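4.2 Where the good pens go

Shared stationery, like shared milk, is governed by rules that everyone can recite and few follow. We left 200 identical blue pens in the supply cupboards of two offices, Irnen and Jukwood, and asked staff to carry on as usual. They did. By the end of May, 107 of the pens had left the cupboards and could not be found on any desk, in any drawer or, after a short and awkward search, in any coat.

Kurian and Monti, in their earlier study of teaspoons, put such losses down to absent-mindedness. We are less charitable. Of the 18 people we interviewed at Irnen, most said they had never taken a pen home, and several signed the consent form with one of ours before putting it in a pocket. Jukwood staff were more open about it — one described the cupboard as "part of the salary" — but their pens vanished just as fast.

Signs made little difference. A polite notice was ignored, and a stern one was taken, along with the drawing pin. Tying the pens to the shelf with string did slow matters down, though we then began to lose string.
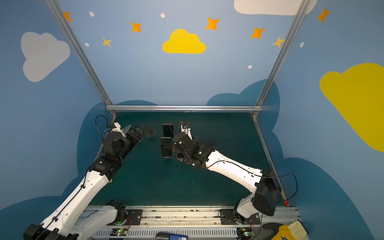
Figure 3. Two arms over the work surface, inside the pale blue walls.

We turn next to staplers, which are heavier and ought to be easier to keep track of. Carbone and Awasthi warned us against this hope, and we should have listened.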